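Progress report, equipment line – Jun 6, 2019
Drestidine produce handling project
Prepared by Elīna Rimkutė for Wálter Escobar

We are in very good shape on the budget! The second arm is ordered, and the quote from Vandis came in lower than the one from Goltoter, with the mounting plate included. That leaves enough to buy spare finger plates now instead of waiting for the November round.

We logged 172 pick attempts this period across seven kinds of vegetables. Peppers have been the most fun and the most useful, with all those lobes and dents to get hold of. They also wear on the fingers, so I would like to move four spare sets up the list.

Still open: the wrist camera. Espinoza can lend us one to try before we commit – a great offer, and I'd like to take it. I need your approval on the loan form and on the revised spares line.

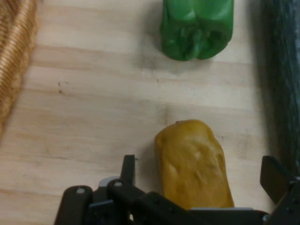 Yellow pepper at the gripper, with a green one farther back on the wood surface.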